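Gripper fingers drift shut and knock the wall hooks. Anyone else had this?
Posted in Home and Hobby Robots

Anoma Gamage
Hello all, and sorry in advance for the length! I look after a two-armed setup that practises household jobs, mostly hanging keys on hooks and putting shopping away. It behaved beautifully until May. Now, on the way in to a hook, the fingers stop a few millimetres short, creep forward and then give it a good shove. On Friday it pulled one clean off the board, sticky pad and all, and I was standing closer than I should have been.

The hooks are the sort with a clear plastic back and a little bent metal hook, stuck in a row on a green board.

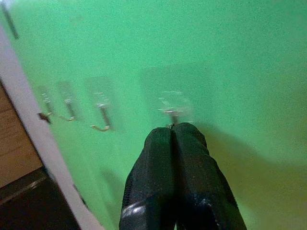 I've logged 100 tries and 7 ended in a shove, always with the fingers closed. Picking keys up off the table is fine, which is what puzzles me. I've recalibrated twice and swapped the wrist cable. Is it the camera, the arm or me?

Natness
Try turning it off for ten minutes. Ours does all sorts when it's warm.

Rosalinda Lumanlan
Oh Anoma, I do feel for you, I lost most of a month to something very like this! Before anything else, please turn the force limit down and stand well back with the stop button in your hand. A hook coming off is a cheap warning.

My guess is depth. Clear plastic is horrid for a camera to judge, and close up the nearest hook goes to a blur, so the arm believes it still has a little way to go and keeps pushing. Keys on a table don't give it that trouble, though do watch a shiny black top, as reflections can fool it too.
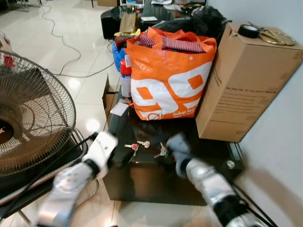

What cured mine was a bit of matt masking tape over each clear back (cheap, ugly, works), and a rule that the arm stops dead if the push goes on too long. I'd also look at where your cables lie, because one of mine was tugging at the elbow and I'd blamed the software for weeks. After that I did 400 tries without a single shove. Do write back and say how you get on!

Anoma Gamage
Force limit is down and the tape goes on tonight. Thank you both, I'll report back.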